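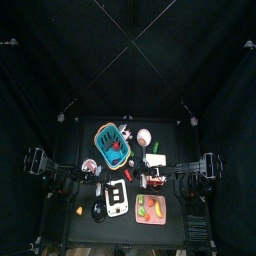

The pink bowl and the red-and-white toy, at the table.

How to Book a Family Room at a Small Guesthouse

Guesthouses in the hill towns do not always show their family rooms on the big booking sites. The steps below are the ones we use at Trolby when we book for our own readers.

1. Write to the guesthouse first. Give your dates, the number of adults and the age of each child. Ask for the price of the room per night, with tax, and whether breakfast is part of it.

2. Ask what "family room" means. At some places it is one large room with a double bed and two singles. At others it is two rooms with a shared door. Gaurav Garg at the Fuvari guesthouse will send you a floor plan if you ask for one.

3. Check the extra bed charge. Fuvari charges 600 rupees a night for an extra bed and nothing for a child under five. Get this in writing.

4. Pay the deposit. Most owners want 2000 rupees to hold the room - the rest is paid when you check out. Keep the receipt number with your passport copies.

5. Confirm again a week before you travel. Give your arrival time and bus number. If you will be in after 10 p.m., say so, as many front doors are locked by then.
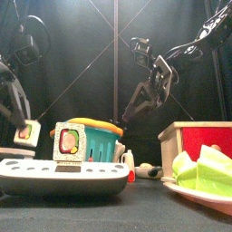 Meals are the part people forget to ask about. Find out when the kitchen closes and if it will make a plain dinner for children before the usual hour. Menus in these towns are mostly rice, lentils and flatbread, and a child whose idea of dinner is a sushi roll with a pink center and a ring of green and yellow around it will not find one. Pack some snacks you know they will eat. Room 37 at the Putar Lodge has its own hot plate, but you need to request that room by number.

If you have to cancel, call and then write. Ask for the name of the person you spoke to. Shanti Nautiyal at Putar will move a deposit to new dates once, at no charge, if she hears from you three days ahead.

Prices checked 26 September 2007.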